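Carrots in containers on a concrete yard - what am I doing wrong?

Asked by Oana Coman, Fri 14 December
Filed under: Growing veg, Small spaces
Viewed 172 times

Hello all, first time posting so sorry if this is in the wrong bit.

We moved to Pekstead in the spring and the garden is a concrete yard with a wall on two sides, so everything I grow has to be in a pot or a tub. Beans were lovely, courgettes went mad, but my carrots were hopeless. I sowed twice. The first lot came up and then just sort of vanished over a week. The second lot grew lots of nice feathery tops and when I pulled them up (very excited, called the kids out and everything) they were the size of a birthday cake candle, and most of them had two or three legs. One looked like a pair of trousers.

They were in two plastic window boxes and a round terracotta pot, in multipurpose compost with a good few handfuls of chicken manure pellets mixed in because it said on the tub that veg love it. The yard gets sun from mid morning until about four in summer. I watered most evenings but I'll admit I forgot during the two weeks when my mum was staying.

I've still got most of a packet of seed left as I bought a silly one with 3,000 in it. Will they be any good next year? And do I need deeper pots, or different compost, or should I just give up and grow more courgettes? My partner votes for fewer courgettes.

Thanks in advance, Oana

Answer from Margareta Mocanu
Marked as helpful by the person who asked

Please don't give up! I've had a yard for years and carrots are one of my favourite things to grow in it, partly because you can lift the whole lot up off the ground out of the way of carrot fly. But my first year was exactly like yours, trousers and all.

I think you've got a few things going on at once so I'll take them as they come to me.

The vanishing seedlings were slugs. They hide under the rims of window boxes and behind pots against a wall, and baby carrots are so thin that one slug can get through a row in a night. You just come out in the morning and there are gaps. I go round with a torch after tea when the seedlings are tiny, and I stand my pots away from the wall until everything is a couple of inches tall. You could have a whole discussion about beer traps but I find them disgusting to empty.

The legs are most likely the chicken pellets. Beans and courgettes are greedy and will love you for it, carrots won't. Too much feed and you get masses of leaf and forked roots. Lumpy compost will do it as well - I put mine through an old garden sieve and pick out the twiggy bits, and if I'm feeling thrifty I mix last year's tomato compost with some sharp sand from the builders' yard. Old compost that has already grown something hungry is perfect. No pellets at all.

The size is a mixture of things. Window boxes are too shallow for the ordinary long types, you were right about that, but I'd guess they were also crowded. Did you thin them? I hated doing it at first, it feels so mean, but they need a finger's width between them or they just sit there and sulk. Thin in the evening, water straight afterwards and take the thinnings indoors so the smell doesn't bring the fly in. They're nice on a salad if you can be bothered to wash them.

Then there's the watering. Two dry weeks in summer in a window box would be enough to stop them dead, and if you then drench them they split. I give mine a proper soak every other day in hot weather, until it runs out of the bottom, and I bribe next door when we go away.

Seed - it does go off, and carrot goes off quicker than a lot of things, but next spring should be all right. Fold the packet over, peg it and put it in a jar somewhere cool. Not the shed, mine got damp in there and I lost the lot. If you want to check before you commit, put a pinch on wet kitchen paper in January and keep it on a windowsill. Give it a fortnight or so. If hardly any have sprouted, treat yourself to a fresh packet (a smaller one!).

For the window boxes I'd grow one of the little round carrots, they don't need the depth. Don't sow before it warms up a bit. I always go too early and the April ones catch up anyway.

Margareta x

Answer from Zachary Turcotte

Deeper pots. I use old dustbins and get carrots as long as my forearm. Courgettes are overrated, your partner is right.

Answer from Cornel Barbu

Margareta has said most of it, so I'll only stick my oar in on the containers, as that's my hobby horse (my wife says it's the only reason I'm on this site).

You really don't have to buy proper planters. I've grown carrots in a water tank, a recycling box, a wine crate lined with a compost bag and a baby bath. The best of them was the tank. The worst was the baby bath, which bowed out in the middle and dumped its contents on the path in July. What I look for is something 14 inches deep or near it, wide enough that it doesn't dry out in an afternoon, and with sides I can trust when it's full of wet compost. Ask around before you spend money. Farm sales, skips (do knock first), cousins with garages.

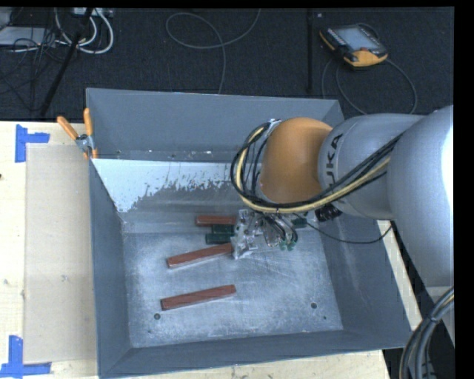
Drainage is what decides it with carrots, much more than whether the tub is pretty. A root sitting in a puddle goes brown at the tip and then the whole thing rots from the bottom, and you don't find out until you pull it. So before I fill anything I look at the floor of it. A big grey metal bin like the one in my photo would suit me nicely for that, wide and open at the top, and you can see two round holes down near the front of the floor. I'd want a few more at the back, mind, or I'd tip it slightly forward so the wet runs the right way. The scuffs and scratches on the bottom don't bother me at all. I'd take a stiff brush to the flaky white patch on the slope, though, as I'm fussy about bits dropping into my compost, and if I didn't know what a tub had held before I wouldn't grow anything to eat in it. Flowers instead. That goes for any second-hand metal, and do have a think about old paint.

If you do use metal, stand it where it gets a bit of shade in the afternoon. Metal sides heat up quickly and the compost next to them bakes. I line mine with cardboard, which has rotted to nothing by autumn but gets the seedlings through the worst of it. And put it up on bricks, one at each corner, so the holes aren't sitting flat on your concrete. Do that BEFORE you fill it. I've got a bad back that says so.

Don't bother with broken crocks in the bottom either. I did it for years because my dad did. All it does is take up room the carrots could be using, and slugs live in it. A scrap of old net curtain over the holes keeps the compost in and lets the water out.

On the fly, Margareta's right that height helps, but I wouldn't rely on it if there's a wall behind. I put fleece over mine from the day I sow, held on with a bit of washing line tied round the rim, and only take it off to weed or thin. It looks like I'm growing ghosts. Hasn't let me down yet.

One more thing, your sun sounds fine. Mine get less than that.

Cornel

Comment from Oana Coman

Thank you so much, all of you! No, I didn't thin them, I didn't know you had to. I must have had about a hundred in each window box, oh dear. Going to try the kitchen paper thing after Christmas and I've already messaged my brother-in-law about his garage. He says he has a tin bath but there's a catch, I have to take the lawnmower as well. We don't have a lawn.

Comment from Wulan Sumampouw

Can I ask Cornel, does the fleece not stop the rain getting in? Mine always seems bone dry underneath.

Comment from Cornel Barbu

It lets most of it through, Wulan, but a light shower hardly wets it. Lift a corner and stick your finger in. If it's dry past the first knuckle, water it, whatever the sky's been doing.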